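Applies to matte-finish panels: table leaves, cabinet sides, shelf boards and loose doors with a painted or laminated face. Gloss panels follow the same sequence but need a softer cloth.

## Cleaning and touching up pale matte panels

Matte surfaces scatter light, which hides small scratches and shows grease. A fingerprint on a pale gray or off-white board is often invisible from the front and obvious from the side. Inspect at a low angle, with one lamp set near the height of the surface, and mark defects with small pieces of low-tack tape. Do this before any liquid goes on.

### Dry stage

1. Vacuum the face and edges with a soft brush attachment.
2. Wipe in one direction with a dry microfiber cloth. Fold to a clean side after each pass.
3. Run a dry, soft toothbrush along any bevel. Dust packs into the corner where the bevel meets the face and turns to paste once it gets wet.

Skip melamine sponges. They are a fine abrasive, and on a matte finish they leave a polished patch that can't be reversed without refinishing the whole face.

### Wet stage

Mix 3 drops of plain dish soap into 300 ml of lukewarm water. Dampen the cloth and wring it until it no longer drips. Work from the far edge toward yourself in overlapping strips, then repeat with clean water. Dry each strip before starting the next — water left standing at an edge gets under the facing and lifts it.

For grease around a handle position, lay the damp cloth flat on the mark for a minute, then wipe. Pressing harder only burnishes the finish. 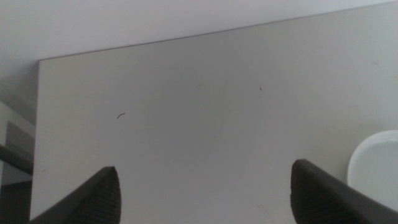
Edges take more damage than faces and deserve a separate check. Draw a fingertip lightly along the full length. A raised spot usually means swelling from moisture; a sharp spot means a chip. Swelling in a particleboard core is permanent, although sealing the edge will keep it from spreading.

### Chips and scratches

Chips under the width of a pencil lead can be filled with a hard wax stick. Soften the wax, press it in slightly proud of the surface, let it set fully, and level it with a plastic scraper held nearly flat. Do not level with sandpaper.

Color matching is the slow part. Pale grays shift a good deal between daylight and warm bulbs, so test the match in the room where the panel will live. Dravwood's shade 267 is close to most cool grays. Uvness 86 has a trace of yellow and suits older boards that have already warmed in the sun. Where neither fits, mix small amounts of both on a tile and keep a written note of the ratio.

### Storing a loose panel

- Flat is best, on at least three battens of equal thickness.
- If it has to stand, set it on the long edge, close to vertical, with felt under the contact points.
- Put a sheet of clean paper between stacked faces. Bubble wrap can leave rings on a matte finish in warm weather.
- Keep it away from radiators. Heat on one face will bow the board.

Correction from Jummai Okafor, received in December: the earlier version of this page gave white vinegar as an alternative to soap. It has been removed. Repeated use dulled the finish on her Banthorpe shelf boards, mostly near the front edge.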